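# About Tirnden

Tirnden builds temporary rooms. We rent and sell freestanding wall systems to offices, colleges, clinics and event halls that need a separate space and can't put up drywall. We also furnish the rooms if the customer wants it.

The company was started by Tanveer Gondal, who had spent 12 years fitting out trade show booths. Customers kept asking to keep the booth walls after the show closed, and he started selling them used panels. The first full room went into the back of a print shop in July, and the shop kept it for two years before buying it outright.

## What we make

We have two wall lines.

- **Cinska** is the light one. It goes up with hand tools and suits meeting rooms, changing rooms and waiting areas. Panels are white on both sides.
- **Jalali** is heavier and has a thicker core. It costs more to ship. Most people buy it for phone rooms and music practice.

Both lines use the same corner hardware, and you can mix them in one room. Doors are ordered separately. We do not make ceilings.

## Furniture

Faltix is our furniture range. It has a sofa, an armchair, a bench and two tables. The sofa comes in light gray or dark green. We hold the gray in stock, and green takes longer. All covers can be replaced, so please keep the order number if you think you will want a second set.

## Where we work

Our workshop and warehouse share one building of 56 bays. Panels are cut and edged at the north end and packed at the south end. Returned rental panels are washed, checked for dents and either put back on the rack or sold as seconds. The seconds list is updated when we have enough to make a list.

The showroom is beside the loading door. Rooms are set up at full size with furniture in them, and you are welcome to sit down and stay as long as you like. White panels on metal posts, a plain gray floor and a gray sofa are a fair picture of the look most customers ask for.

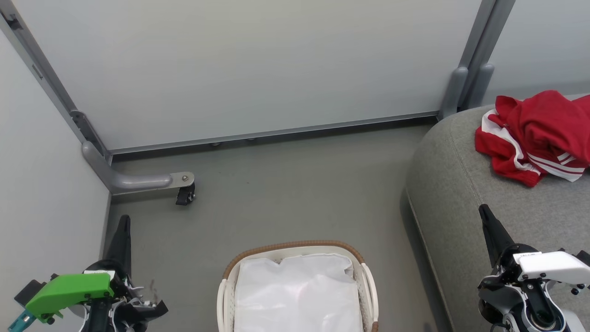 ## Ordering and visits

The smallest rental order is one room. For orders over 50 panels we send someone to measure first. Please call before you visit, and use the side entrance when a truck is at the dock.

Page last updated 2018-10-16.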